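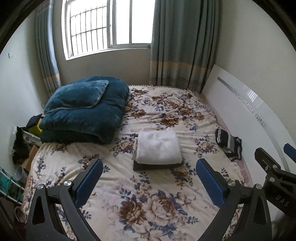

Towel, comforter, striped bundle. Homework for the Trokent club.

Bedrooms beat arenas. There, said it. The school robotics club run by Montserrat Palacios dropped the big contest this year, the one with the $500 entry fee, and put the kids on laundry instead. Parents grumbled. No trophy, no bus trip.

Fine by me. A contest field is flat and the same every time. A bedspread wrinkles

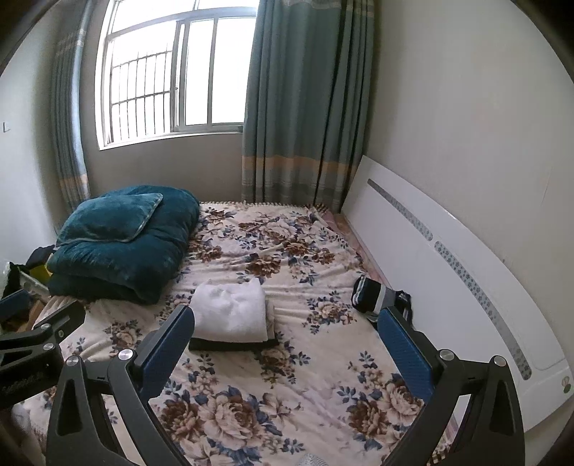
and a towel slumps however it wants, and a 15 year old has to think about that. My daughter spent 3 evenings argueing with her team over how to grab one folded edge. Four kids, one towel. More of this please, and keep the $500.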